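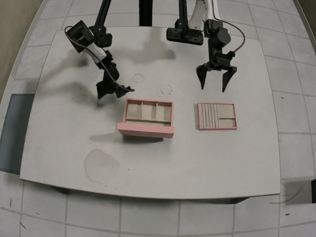

Council consultation on refugee housing in Stoston: do written comments from non-citizens count?
Our district council has opened a consultation on using the old Soliman building as housing for refugee families while their claims are looked at. I have lived in Stoston for years but I am not a citizen, and I can't vote here. My neighbour says comments from people who aren't on the electoral roll get thrown out. The notice only says "residents and interested parties". There is a drop-in session as well, but I work shifts and can't get to it. So I want to send something in writing. Does it count, and does it have to be on the council's form? The closing date is 2026-07-03.

Answer 1
Yes, it counts. A consultation isn't a vote. If the notice says residents and interested parties then you are a resident and that's the end of it. They will ask for your name and address so they can tell who is local. They have no business asking for your nationality, and if the form has a box for it under the equality questions you can leave it blank.
On the form: you can normally send a letter or an email instead, but put the title of the consultation at the top and say which question you are answering. When ours was on, for the Tratik site, people sent in long letters that didn't mention the questions and they all ended up under "general comments". They were read, but they didn't carry much weight in the report.
Keep it to 2 pages if you can. Say early on whether you support the plan, object to it or support it with changes.

Answer 2
waste of time, they have already decided. same thing in Flomilura, 200 people wrote in and the scheme went ahead the same as it was on day one. write to your MP

Answer 3
I'd send it anyway. Whatever you think of the outcome, the officer's report has to go to councillors before they decide, and it should set out what people raised. A point that isn't in there is much harder to bring up later.
A few things to add to the first answer. Check whether this is a planning consultation or a housing one. If it's planning, comments are usually published with your name on them, and they will only look at planning matters — traffic, noise, use of the building and so on. School places and doctors may come into it, but views on asylum policy won't. If it's a housing consultation you can write more widely, about English classes or bus services for the families, say.
Ask for a receipt. Email gives you a record of when you sent it, and if you post it, allow a few days. I handed mine in at the desk with 30 minutes to spare and had to ask twice before they stamped it.
You can also write to your ward councillor. They represent everyone who lives in the ward, voters or not.

Comment from the person who asked
Thanks. I rang and it is the housing one, and email is fine. Sending it tonight.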